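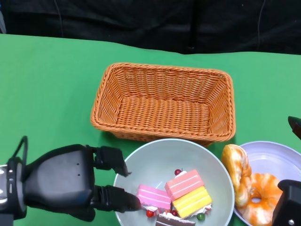
**Wurnbridge, planning and control software: progress for June**

To: Jessie Baird, Redosmont
From: Meriem Hajji

Work this month went into the grasp planner and the two-arm scheduler. The toy food task (cake slices and donuts into a wicker basket) is now our main test.

- **Perception.** Segmentation handles slices that lie on top of each other. Small parts such as the cherries are still merged with the slice under them.
- **Planning.** The planner checks the fingers against the bowl rim before it commits to a grasp. Median planning time fell from 70 ms to 59 ms.
- **Control.** The arms share one clock. We logged 19 trials with the new scheduler and 16 finished without an operator stop. The other three stopped on a force limit at the rim.

The log viewer is late. Neves still has to deliver the export format, and I have asked for it by Wednesday.

Next: tune the force limit, retrain on small parts, and move the build to the Kembridge server. Spending is on plan.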